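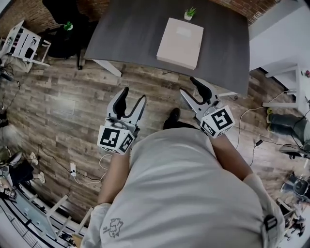 Kulsoom Marwat had already put the kettle on when I got to the top of the stairs, and she was apologizing for the stairs before I'd even gotten my coat off. "Everyone arrives out of breath," she said. "I give them a minute. I don't ask anything difficult until they've had a sip of something."

I had come to Rotwood to talk to her about boxes. She runs Bramel, a small stationery and gift business that some readers will know from the September fairs, and I'd been told she could talk about packing a parcel the way other people talk about cooking a good dinner. She can. But we spent most of the afternoon on the room, and I hope you'll forgive me for letting that happen, because I enjoyed it very much.

It's a room with a red brick wall at the far end and a plank floor in all sorts of browns and grays and tans. The big table is the center of everything. It's dark gray, a plain rectangle with white legs, and the top has a slight mottling to it, so that if you look for a while you start to see weather in it. Kulsoom bought it secondhand for $80 from a tailor who was closing up, and she says she nearly didn't.

"I wanted a white table," she told me. "I had it in my head that a packing table should be white, like in a bakery, so you'd see every crumb. And Irfan said, 'Kulsoom, your tissue paper is white, your labels are white, you're going to lose everything you own.' And he was right! I put a label down on this table and I can see it from the door."

Irfan Afridi is her business partner and also her cousin, and he comes up in nearly every story. He does the orders and the accounts from his own apartment, mostly in the mornings, and drives over with the supplies in the afternoon. The two of them started Bramel when Kulsoom was 44 and had just left a job in a school office, where she'd worked for years and where, she says, she learned everything she knows about envelopes.

"People think it's a nothing skill. But you try getting a certificate and a photograph and a letter into one envelope so that they come out flat on the other end and in the right order. I did that every spring. There's a way to do it and there are lots of ways to ruin it."

I asked about the flat box lying on the table, and whether it was pink or beige. She laughed and called it a sore subject.

"I say pink. Irfan says beige. My daughter says it's the color of a Band-Aid, which is not helpful. We ordered 3000 of them, so we've all had to make our peace with it. In the morning it's pink, I will say that. By the time the light goes down I start to see Irfan's side."

The boxes come from Shahbazi, a family printing firm a few streets over, and she chose a flat shape after a long year of using deeper ones. With a deep box, she explained, you're forever filling the empty part. You buy crumpled paper, you buy shredded paper, you find shredded paper in your shoes at night. A flat box holds a notebook and a set of cards with a little tissue around them, and then it's full and you can close it. The white label goes near the top edge, always, with a finger's width left above it.

"If you put it in the middle it looks like a parcel," she said. "If you put it near the top it looks like a present that somebody has labeled. I can't explain it better than that. Sólveig taught me."

Sólveig Hauksdóttir is a bookbinder, retired now, who gave evening classes in the same building when Kulsoom first took the room. She would stop in on her way down and look at whatever was on the table and move one thing. "She'd move one thing and say good night! I'd be so annoyed. And then I'd look at it and of course it was better." Kulsoom still writes to her, and still sends her the first box of every new design, and waits a little nervously for the card that comes back.

We drank our tea and I asked about the plants, having counted myself a failure with plants all my life. There's a small succulent in a white pot toward the far edge of the table, another little green plant over by the black office chair, and a small red-pink flower on a white stand on the other side. I had supposed they were there for customers.

"What customers? It's me and Irfan and whoever brings the post. No, they're for my eyes. You do close work for an hour, folding, tying, and everything you look at is as far away as your own hands. So every so often I look up, and I want there to be something to look at. First the succulent, then the wall. That's my exercise."

The succulent stays on the table while she works. It has been knocked over, she admits, more than once, and she has swept up the soil and put it back in the same spot each time. Its spot is behind whatever she's packing, where her elbows don't usually reach. She waters it when she remembers and believes that's the secret with them. The flower gets more attention. She fusses over the flower.

I'm afraid I am a person who notices chairs, and I asked about the white wooden one, with the slats, that was tipped back against the wall. It turned into my favorite part of the afternoon.

"That one was my mother's kitchen chair. Well, one of a set, and my brothers have the others, and they've painted theirs, I don't want to talk about it." She did want to talk about it, for a good ten minutes, and I've promised to leave most of that out. The chair is not comfortable, she says, and was never comfortable, even when it was new. Her mother liked it that way because guests sat up straight and ate properly. "I don't sit on it to work. I've got the black one for that, with the wheels, I'm not a martyr. But if I'm upset about something, a parcel gone missing or a rude email, I pull down my mother's chair and sit on it and I'm over it in five minutes. You can't sulk in that chair. It doesn't let you."

For packing itself, though, she stands. She tried sitting for the first few months and found that her shoulders crept up to her ears. Standing, she can lean over the table with her sleeves pushed up and use the whole length of her arms, and she can walk around to the other side for the last look. She's firm about the last look. Each box gets seen once from the side where the person opening it will be. On a good day she does 26 before lunch, and she'd rather stop there than rush on to thirty and have to reopen half of them because she can't remember if she put the card in.

"Waqas asked me once why I don't just check them by weight," she said. Waqas Hashmi has helped out in the busy months for a few years now. "And it's a clever idea, he's a clever boy, you put it on the scale and if it's light there's a card missing. So we do that too. But I still look. The scale doesn't know if the ribbon's twisted."

I wondered whether she'd ever thought of moving somewhere bigger, on the ground floor perhaps, for the sake of everyone's knees. She was offered a unit at Bundon, out past the ring road, with a loading door and proper shelving, and she and Irfan went to see it. She remembers it as very clean and very bright.

"Irfan was measuring things, he was so happy. And I stood there and thought, where would I put my chair? There was no wall I'd want to lean it on. The brick here, it's got a bit of color, it's rough, it keeps you company. We drove home and I didn't say anything, and he didn't say anything, and then at the lights he said, 'The stairs are good for us,' and that was the end of Bundon."

It was getting on for four o'clock by then, and she had an order to finish. She let me tie one ribbon. I made a poor job of it, and she told me it was lovely, and as I was putting my coat on I saw her quietly undo it and start again.

She's working on the winter cards at the moment, five designs, all with birds, and hopes to have them ready before the fairs are over. The box will stay the same color. She asked me to print that it's pink.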